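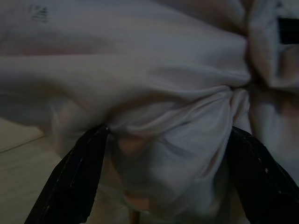
Page last updated: June

Linen and Textile Services: Changes to Collection, Sorting and Repair

The Torkach Residences Linen Service will move to a revised collection schedule at the start of next month. The changes apply to all residents of the Menon and Pindeo buildings, to the guest rooms on the ground floor of Dodik House, and to the dining services team. Residents of the other buildings will continue on their present arrangements until the fall, when the service will be reviewed.

The revision follows a survey carried out in the spring by Meenakshi Murthy, Manager of Residential Services. A total of 1,074 residents returned the form. The comments most often received concerned late delivery of clean sheets, items returned to the wrong floor, and the lack of clear information on what may be sent for repair. The survey report is available at the front desk of each building and may be read there on request.

Collection

Bags should be placed outside apartment doors by 8:30 a.m. on the day assigned to each floor. The floor list is posted beside the elevators. Bags put out after that time will be held for the next collection, and staff are not able to return to a floor once it has been cleared. Residents who need help moving a bag to the door may ask for it by calling the front desk the evening before.

Each apartment may send up to two bags per collection. Extra bags may be sent at the standard charge, which has not changed and will appear on the monthly statement as before. Residents who are away for an extended period are asked to inform the desk so that their clean linen can be kept in the storeroom until they return.

Sorting

Whites are now washed apart from all colored items, including pale ones. In past years light blue and cream items were accepted with whites, and a number of sheets and tablecloths lost their brightness as a result. Please use the white-tagged bag for white items only. The green-tagged bag is for everything else.

Wool blankets, quilts with a feather filling and anything marked for dry cleaning should be handed in at the counter and should not be placed in either bag. The counter is on the lower level of the Menon building and is open from 9 a.m. to 3 p.m. Staff will issue a slip for each item, and the slip must be shown when the item is picked up.

Pockets should be emptied and pillowcases turned right side out. Pins, clips and brooches must be removed from all items. The service cannot accept responsibility for objects left in bags, although anything found is logged and kept at the counter for 30 days.

Labels

All personal linen must carry a label with the apartment number. Iron-on labels are provided free of charge in sheets of twelve, and staff at the counter will apply them for residents who prefer not to do so themselves. Labels should be placed on the hem or in a corner, on the reverse side of the fabric. Handwritten marks in laundry pen are still accepted, but they fade with repeated washing and should be renewed at least once a year.

Linen belonging to the residences is marked separately and does not need a label. Any resident who receives an item marked with another apartment number is asked to return it to the counter in person or to send it back in the next bag with a note attached.

Repair

The mending room reopened in the spring under the supervision of Yaowalak Srisuk, who joined the service after many years in hotel linen management. The room accepts sheets, pillowcases, table linen, towels and light curtains. Work on small tears, loose hems and missing ties is included in the monthly fee. Larger work, such as turning a worn sheet sides to middle or replacing curtain tape, is quoted in advance and will not begin until the resident has agreed to the price.

Clothing is not accepted at present. Mrs. Srisuk has asked that residents wash items before sending them for repair and that the damaged area be marked with a safety pin or a piece of colored thread. This is the only case in which a pin may be left in place. Most repairs are ready in time for the following collection.

Linen that is past repair is cut down for cleaning cloths or, if it is clean and of useful size, passed to the county animal shelter. Residents who would like their own worn linen used in this way may leave it in the bin next to the counter.

Table Linen for Private Events

Families who reserve the Pindeo dining room may continue to borrow tablecloths and napkins at no charge. Requests should be made when the room is reserved. The stock of napkins was increased to 1,000 this year, and it is now possible to supply two events on the same day. Round cloths are limited in number and are assigned in order of request.

Borrowed linen should be shaken out and left on the tables at the end of the event. It should not be washed at home. Wine, wax and grease are treated by staff before washing, and stains that have already been through a household dryer are often permanent.

Water and Energy Use

The two older washing machines in the lower level were retired in the winter. Musyoka Mugo, Facilities Engineer, reports that the replacement machines use less hot water per load and that the noise heard in the ground floor apartments has been reduced. Work on the dryer vents will continue into the summer. It will be carried out between 10 a.m. and 4 p.m., and notice will be given to the apartments nearest the work.

Open Session for Residents

Narayanan Murthy, Chair of the Residents' Council, will hold an open session on the new arrangements in the Dodik House library at 2 p.m. The date will be posted in each lobby. Mrs. Srisuk and Mr. Mugo will attend to answer questions, and label sheets will be available at the door. Written questions may be left at any front desk before the session.

Contact

Questions on collection and charges should be directed to the Linen Service counter. Questions on missing items should be addressed to Soledad Iturra, Resident Accounts, extension 1836, with the apartment number and a short description of the item. Large-print copies of this notice may be obtained from the front desk.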